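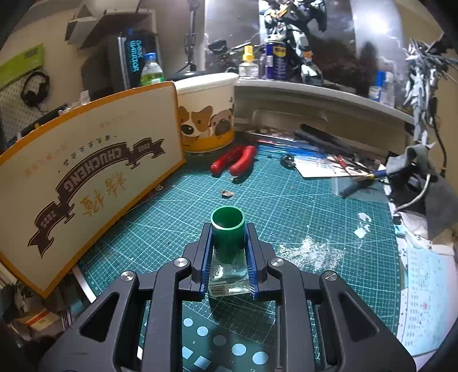 Urkel Users' Forum > Demonstration and Teaching > Bench clearing task: should the mat be cleared before recording?

T_Adams
Moderator
Colleagues are asked to comment on the draft guidance for the bench clearing task before it is adopted at the Jultasley and Toledo sites. The draft states that demonstrations with the hand-held grippers are to be recorded on a bench in ordinary use. Tools, shavings and paper may remain on the mat. Only the object to be picked up and its destination are specified.
Comments should refer to the paragraph number where possible.

g.marras
Member
With reference to paragraph 4, I do not support the draft as worded. At Toledo we recorded nearly 200 demonstrations on a bench of this kind. The operators steered around pliers and loose scraps in different ways, and the resulting policy hesitated over objects which had nothing to do with the task. I would ask that the mat be cleared for the first set and that other items be brought back in stages.

E. Bañuelos
Member
I must disagree with the previous contributor. A policy taught on a clear mat has to be taught again as soon as it meets a working bench, and we have paid for that exercise once already. The hesitation may equally be the result of operators who had not agreed a route beforehand. Were they given one?

g.marras
Member
They were given a start position and an end position. No route was prescribed. I accept that this may have contributed.

emokgethi
Site lead, Jultasley
The attached is offered in support of paragraph 4 as drafted. Please note how close the bottle is to the shavings. If the fingers come in low and flat they will push the shavings along with them, and the demonstration should be repeated from a higher approach.

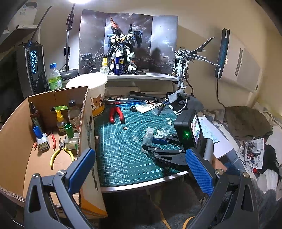

Clear bottle with white cap held in one gripper, the other gripper open in the foreground.

I would add a remark on the box of bottles. Its walls are tall, and a wrist that is comfortable over the mat may be awkward over the box. Operators should rehearse the placing movement before the recording is started.

T_Adams
Moderator
Thank you. The point about rehearsal will be added to paragraph 6. Is there any view on transparent objects? The draft is silent.

J Buthelezi
Member
Clear bottles and clear blocks ought to have their own paragraph. At Storkeck we ask the operator to pause briefly once the pads have closed and before lifting, so that the moment of grasp can be found in the recording afterwards. It is a small burden and has made labelling considerably quicker.

E. Bañuelos
Member
Supported, provided that the pause is not carried through into the policy. Ours learned to wait.

J Buthelezi
Member
We trim it before training. I can supply the procedure.

g.marras
Member
I remain of the view that a cleared mat is the proper starting point, but would withdraw my objection if the agreed route were made compulsory and the sites reported failed attempts along with the successful ones. At present the failures are deleted locally.

emokgethi
Site lead, Jultasley
Jultasley retains them. I cannot speak for Toledo.

T_Adams
Moderator
Paragraph 4 will be amended to require an agreed route. The retention of failed attempts falls under the data policy and should be raised in that thread. Mr Buthelezi is asked to post the trimming procedure here.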